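Notebook — vanity bay, September
Zollow trial kit, entry 2

Started 8:15. Zollow sent over the bathroom kit on approval: task scripts, grasp library, calibration routine, plus the remote support hours. Arm and vanity are ours, kit is theirs. Question for the end of the month is whether we pay for the full license or go back to Bratenis, who quoted lower but with no support at all.

Setup went OK. Their calibration routine took 11 minutes start to finish, and it asks for the counter height twice, in two different screens. Entered it in mm the first time and the second screen wanted cm. No warning. Told support, they said known issue. Put a sticky note on the monitor for now.

Counter laid out per their sheet — dispenser on the left, bottles and soaps over to the right and back, basin clear. 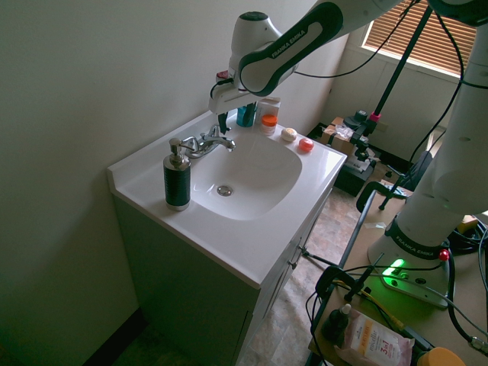 Vanity bay with the arm over the back of the sink. Ribbed green dispenser at left.

Things I like so far. The script editor is plain, steps in a column, drag to reorder, and you can run one step alone without starting the hole sequence. Speed cap is easy to find. Stop and resume keeps its place, which the old Fehr package never managed (we lost most of a morning to that last spring, see the earlier notebook).

Things I don't. Grasp library is thin. Good entries for boxes and upright bottles, one entry for jars, nothing at all for bar soap. Round soaps are half of why we wanted this. Support suggests copying the jar entry and editing the finger width by hand. Fine, but then what are we paying for.

Also the approach path near the faucet. Default clearance is set per object and not per fixture, so the fingers come down very close behind the handles if the target is on the left side of the counter.
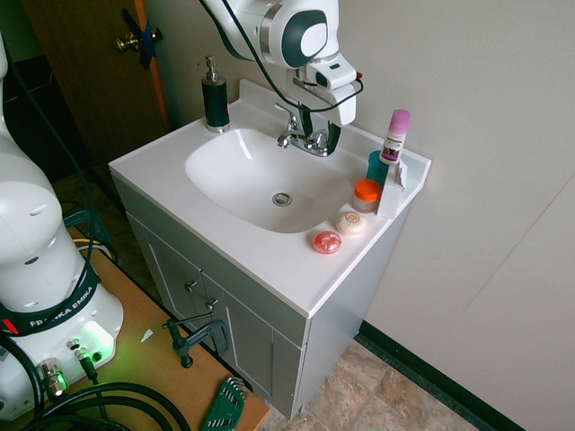
I'd want a keep-out box around the whole faucet, spout and both handles, drawn once and left alone. The manual mentions "zones" in the index and then there's no such page. Asked. Waiting.

Cable routing: their guide shows it clipped along the arm at two points. We have the loop hanging free by the gripper, didn't have the right clips. Order some. Hatura had a bag of 100 cheap, check if they still do.

Clamp on the table edge checked before start and again at noon. Hex keys stay on the table till the mount is signed off, please dont put them back in the drawer.

Run settings for whoever picks this up:
speed cap at the low preset
log level on full, files go to the shared folder under zollow
dispenser target uses the library entry "pump, tall", edited, saved under our own name so their update doesnt overwrite it

Cost, from memory, check against the quote: license is yearly and per arm. Support is bundled the first year only. Bratenis is one payment, but we'd be writing every grasp ourselves.

Leaning toward Zollow if they fix the zones thing and add a soap entry. Will say so in the review form, but not before I get an answer in writing.

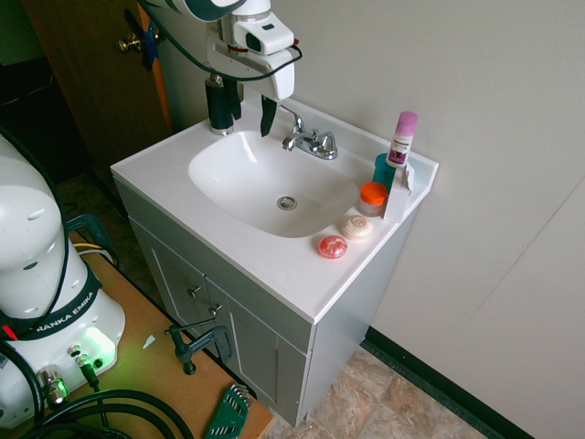 To do next session

Try the edited jar entry on the white soap first, then the red one
Ask Zollow if the trial can be extended, we started late
Units bug — get a ticket number
Clips
Read the Fehr export notes, old scripts might import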